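Plurness releases version 2 of its demonstration processing software

Sustdale, 7 Oct 2023

Plurness has released version 2 of Ionescu, its software for turning recordings from hand-held grippers into training data for robot arms. The new version is available to all existing licence holders from today.

Ionescu takes video from a camera carried on the gripper and works out the path the tool followed through the room, the opening between the fingers at each moment, and the points at which a task starts and ends. The output can be used to train a control policy or played back on an arm to check that the path is within its reach.

The main change in version 2 is the tracking module, which has been rewritten. The earlier version was developed on recordings made at a bench, with even lighting and a plain background. It lost its position often when customers began recording in homes, where people walk through the view and large areas of wall have little detail to track. Recordings that failed had to be thrown away or repaired by hand.

"Most of our support requests since April have been about home recordings," said Nataša Vlachou, who leads the perception team at Plurness. "The software would fix on something soft or something moving, such as a sleeve, and the path would drift from there. We spent the summer on that one problem."

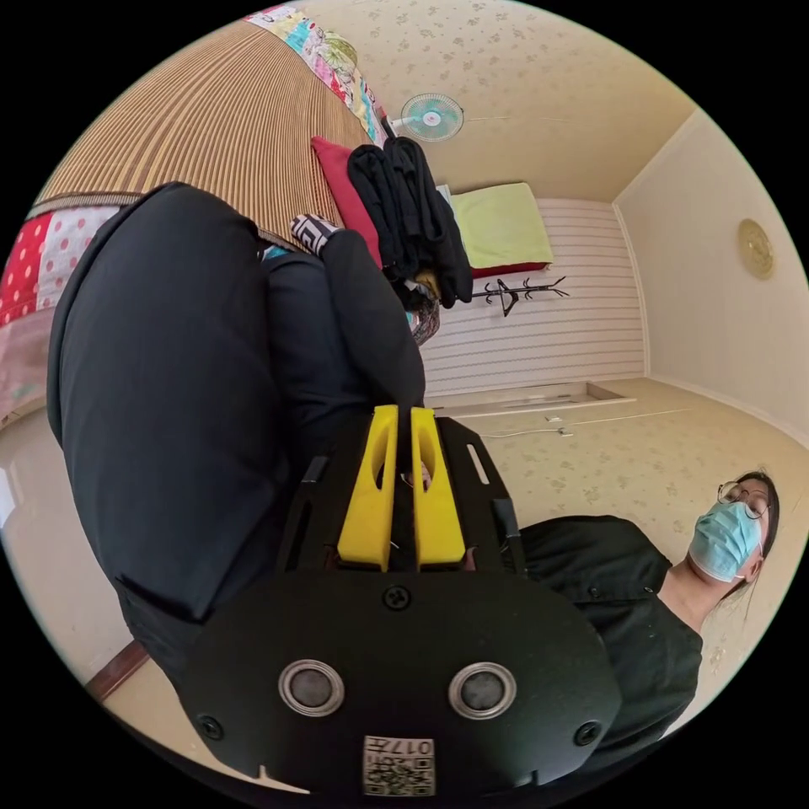 Version 2 sorts the view into parts that can be trusted for tracking and parts that cannot. People are masked out before the path is calculated, and loose cloth is given a low weight. In a small room a leg in black trousers can take up much of the left half of a wide-angle view, with a second person close by on the right, and what remains for the tracker is the fixed surroundings: a striped wall panel, a coat hook rack, a wall-mounted fan. A pile of black clothing may stay in view but has little say in the result. The gripper itself is masked too, apart from its fingers, which are used to measure the opening. Yellow fingers against a black body are found without any set-up by the user.

The new module was tested on 3,129 home recordings supplied by customers who agreed to their use. Of these, 585 had been rejected by the previous version. Version 2 recovered nearly half of the rejected set with no manual repair. Those it could not recover were mostly very dark or had long stretches where the camera was covered.

Other changes include a shorter calibration routine, a planning check that marks any path an arm could not follow, and a log file that gives the reason for each rejection in plain words. Projects made in the earlier version will open in the new one, but they need to be processed again to benefit from the new tracking.

Damir Milošević, product manager for Ionescu, said the log file was the change customers had asked for most. "People want to know why a recording was turned down while they are still in the room and can make another one," he said.

The command-line tools keep their present names and options. Support for the earlier version will continue until the end of April.

Ionescu runs on Linux workstations with a suitable graphics card. A connector for Prastness arm controllers is included in the standard licence. Release notes and installation instructions are on the customer pages of the Plurness website.

Press contact: Plurness press office, Sustdale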